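Rornbridge Officiating Crews dataset, README

Status: usable, still messy. Read the known problems part before you join anything to anything.

What it is

Crew assignments and penalty calls for high school and small college football, one row per accepted or declined flag, plus one row per game. Built from game sheets that crews hand in after the final whistle. Started as a way to settle an argument over whether some crews really throw more holding flags late in the fourth quarter. Grew from there.

Covers 5 seasons, 104 officials, some 2000 games. No playoff games before the third season, the sheets for those went to a different office and never came back.

Files

games.csv - one row per game
flags.csv - one row per flag, keyed on game_id
crews.csv - who worked what position, officials as numbers only
positions.txt - short codes for referee, umpire, down judge and so on
fixes.log - every hand edit, with the old value

Everything is UTF-8, comma separated, header row on top. Irkden is the loader script, it reads all three csv files and checks the keys. You don't need it but it will save you an afternoon.

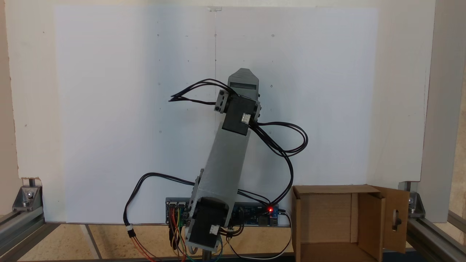 Columns in games.csv

game_id: season plus a running number. Gaps are real, a gap means a canceled game.
level: hs, jc or col
crew_size: 4 to 8. Mostly 5 and 7. If it says 6, check crews.csv, a few of those are 7s where somebody forgot to write in the side judge.
kick: local kickoff time, 24 hour. Blank for the first season.
surface: grass or turf, as written on the sheet. Don't trust it much.
ot: number of overtime periods, 0 if none

Columns in flags.csv

game_id
qtr: 1 to 4, then 5 and up for overtime
clock: time left in the quarter. Missing for a lot of high school games, the sheets only got a clock box in the fourth season.
foul: short code, list at the bottom of positions.txt (yes, wrong file, will move it)
side: off, def, st
thrown_by: position code, or X when two officials had the same flag
result: acc, dec, offset, picked_up

picked_up is underreported. Plenty of crews just don't write those down. Please don't publish anything on waved off flags from this.

How it was made

Paper sheets scanned, then typed in twice by two different people, then compared with Stundotix, the diff tool in the tools folder. Where the two copies disagreed we went back to the scan. Where the scan was unreadable the field is blank. We did not guess. Exception: yardage, where the foul code fixes the distance, was filled in from the code.

Last two seasons came in as spreadsheets from the assigners so no double typing there. Fewer typos, more copy and paste mistakes. Look for the same flag listed twice in a row.

Privacy

Officials are numbers, shuffled once, same number across seasons. Team names are gone. Stadium names are gone. A determined person could likely work out a few games from the date order and the overtime count, so don't. No player numbers anywhere, if you find one open an issue and we'll pull the file the same day.
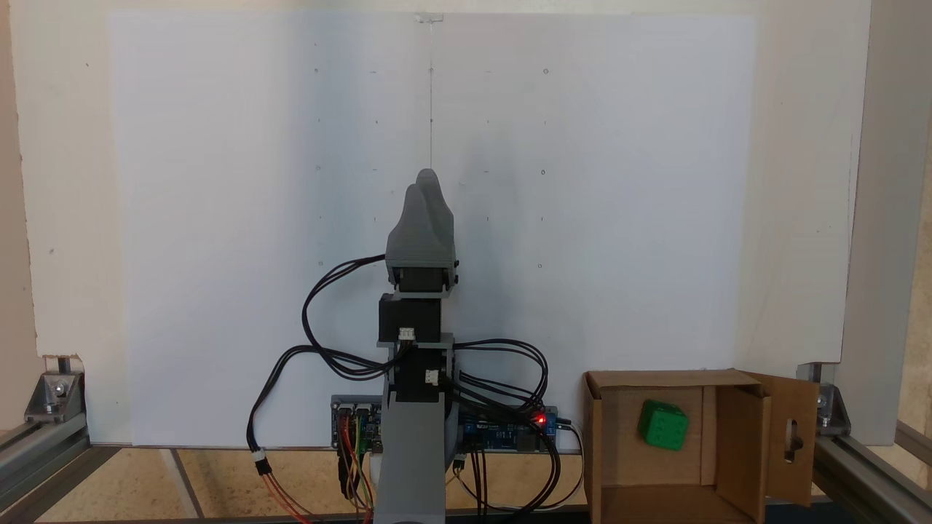 Known problems

- 30 games have flags but no crew rows. Listed in fixes.log under NOCREW.
- Illegal formation and illegal shift got mixed up all through the second season. Treat them as one code for that year.
- Rule changes are not marked. A blindside block flag in season one and in season five are not neccesarily the same foul.
- Replay reversals only exist for col, and only when the crew wrote them in the margin.
- Officials who moved up a level midseason keep their number but the level switch isn't dated.
- Mercy rule games run a moving clock, so flags per minute is junk for those. There's no column for it yet. Want one.

Good for

Counting flags by position, comparing crew sizes, teaching a class on messy data. Training clinics have used the foul mix to pick film topics.

Not good for

Ranking officials. Seriously, a sheet tells you what was called, it says nothing on what should have been called. Also not for betting.

Sitthichai split

If you want to compare numbers with other people use the Sitthichai split, in splits/. First four seasons train, last season test, no crew chief in both. Makes the test set smaller than you'd like. Older random split is still in there, dont use it, same crews leak across.

Changes

1.2 - fixed kick times that were off by 12 hours, droped duplicate flags
1.1 - added crews.csv
1.0 - first upload

Next update planned for February, once the late sheets are typed. Bugs go in the issue tracker, include the game_id.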